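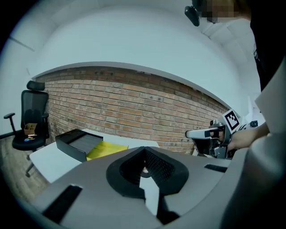 Can a robot learn a job from people who have never touched a robot?
Most of it, provided the people are allowed to be slow, and provided someone throws away the right recordings afterwards. The second part took Lidudden two years to work out.

29/12/2025 - Lidudden, the robot learning workshop, today publishes the results of its Lumbao study, a method for teaching two-armed robots everyday handling tasks from demonstrations made entirely by hand. The people doing the demonstrating carry a gripper in each hand and get on with the job. The robot arrives later, when the work has been done, much like certain colleagues.

In tests at the Lidudden office, a robot trained with the Lumbao method completed 325 of 500 attempts at a set of 17 ordinary tasks, among them closing a box, filing a folder and putting small items back in the compartment they came from. A robot trained on the same demonstrations without the new sorting step completed 200. Neither figure will put anyone out of a job by spring, and the research team would like this to be reported as prominently as the rest.

What the method does

Hand-held grippers are a well-trodden way of collecting demonstrations. They are cheap next to a robot, they can be carried up a flight of stairs, and a person holding one can feel when a lid is about to stick. The trouble comes afterwards. People scratch their noses. They pick up a folder, put it down, think about lunch and pick it up again. A robot that learns from all of this faithfully will also put the folder down and think about lunch, and it has less of an excuse.

The usual remedy is to keep only the quick, tidy demonstrations. Lumbao does something different. It splits every recording into short stretches and scores each one on a single question: does the position of the two grippers, relative to each other, help to predict what happens next? Stretches that score well are kept, however slow or clumsy they look. Stretches that score badly are dropped, even when they come from the fastest person in the building.

"We had been throwing out our best material for two years," said Nafula Langat, who led the study. "Somebody fumbles a lid and recovers it, and we binned the whole recording for being ugly. The recovery was the useful bit. The robot fumbles lids constantly. It needed to see what you do next."

The effect was strongest in tasks where one hand steadies an object while the other moves it. In tasks that need only one hand the sorting step made no difference the team could measure, a finding which has its own section in the paper and a rather short one.

Ordinary rooms, ordinary mess

All demonstrations were recorded in working offices, with the furniture left where it was. Markers fixed to the grippers allow the system to tell where one hand is in relation to the other. Demonstrators were given a quarter of an hour of instruction and a list of tasks, and were asked not to tidy up first.

"I was told to work normally, and then I was told that this was not how anyone normally closes a box," said Erlinda Policarpio, who works in accounts at Lidudden and recorded more demonstrations than any of the engineers. "It is how I close a box. I gather the robot now does it my way."

Recording began in May. An early version of the study gave every demonstrator a script, with each movement written out in order. The resulting robot was very good at the script. Moving the folder a hand's width to the left was enough to defeat it, and the scripts were dropped.

What it does not do

The method has limits, and Lidudden has listed them in the paper in the hope of saving other groups some time. Soft objects remain difficult. Thin card is worse. The robot still fails most often in the last moments of a task, when it has to let go, and the team has no convincing account of why. Sorting also needs recordings from both hands at once, so older one-handed collections cannot simply be run through it.

"Letting go is hard," said Baldur Bech, who built the evaluation set-up and watched all 500 attempts. "I have seen it hold a finished box shut with what I can only call pride. Then the time runs out and I have to write down a fail."

The tests were scored by Virgilio Fajardo of Rosteck, who had no part in the training and was not told which version of the robot he was watching. He says he could generally guess after the first lid.

Availability

The paper, the sorting code and the full list of tasks are available from Lidudden on request, free of charge for research use. The failed attempts are included. A further study with Rosteck, concerned mainly with letting go, is in preparation.

About Lidudden

Lidudden develops methods for teaching robots to handle everyday objects. Its hand-held grippers are made by Zokeck to Lidudden's design. The company does not sell robots and is regularly asked to.

Press contact

Aileen Ambrosio, Lidudden press office. Interviews with the research team can be arranged. Requests to film the robot are welcome - please allow for several takes.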